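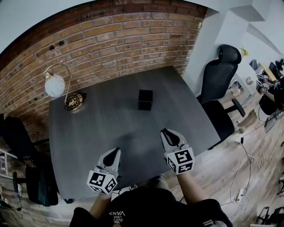 Both marker cubes over the dark table, small black box ahead of the right gripper.

Lists > Clovotport > tracking-users > Pose dropouts
Last updated: July 2019
Reading time: 2 min

Subject: Re: Pose dropouts when a hand turns over

> We are running Clovotport 8 on the hand-held grippers and losing the
> right cube whenever the operator reaches across. The left one is fine.
> The log says "ok" all the way through, then the replay in Eder has the
> right hand jump sideways and come back. Is this the detector or the
> filter? We have already turned the smoothing up to 1000, which made
> it prettier but no better.

It's the filter, with some help from the detector. Please put the smoothing back. At 1000 it will happily draw you a lovely curve through a point that never existed.

I went through the recording you posted to the Mellilell share. The jump starts at frame 526. Just before it, the detector has two faces of the right cube, then one, and one face seen nearly flat-on gives you two poses that fit almost equally well. The solver picks whichever has the smaller error, by a margin you could lose in a rounding mistake, and the filter believes it. Then the second face comes back and everyone pretends nothing happened.

The log says "ok" because "ok" means a pose was returned. It has meant that since the first release. I did raise this in May and was told it was documented, and so it is, in a comment.

What I'd try, in this order:

1. Set single_face_policy to "hold". It keeps the last two-face pose for up to 400 ms and flags the frames, so you can throw them out later.
2. Print the error for both candidate poses, as well as the winner's. If they are close, don't trust either.
3. Check that the left and right cube layouts haven't been swapped in the config. The patterns look much alike to a tired person, and I have been that person.

I would leave the exposure alone until you've done the first two. People always reach for the exposure.

If you need the held frames for training, Stunwood can re-solve them offline using poses from both sides of the gap. It is slow and its progress bar is decorative – mine sat at 8 per cent over lunch and then finished – but the output has been good on every gap I've fed it.

The patch for the log wording is on the branch. It now says "ok (one face)", so that's one argument we needn't have again until the next release.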